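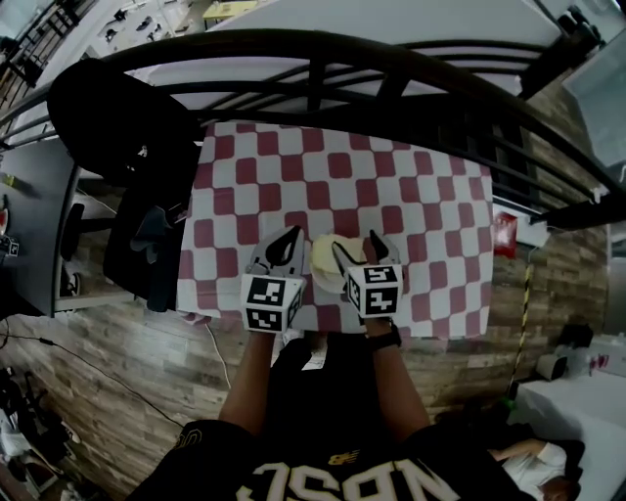

Carola Hamann asked under my last post whether the Plillel half marathon is still on for January, and whether the 200 walk-up places are coming back. Yes to the first. The second I don't know yet.

2022-06-22, what I have so far. Entries are capped at 3,000 again. As of this morning 2,960 are gone, so if you want one, don't wait for payday.

The course is the old one -- out past the Jakab mill, over the river, back through Vinico. The Tondov loop is dropped. The road there is being dug up and the county won't give a finish date.

I've run it four times. The hill after Vinico is longer than it looks on the map. Start slow and you'll pass people there.

For training I'm following Demetrio Figueroa's plan, 22 weeks, three runs a week and one day of hills. I skip the stretching. My knees have opinions about that.

Shirts run small this year. Order a size up.

Bag drop is at the school, same as before. Parking is not -- use the field behind the feed store and bring cash.

Carola, I'll post again when I hear about the walk-ups.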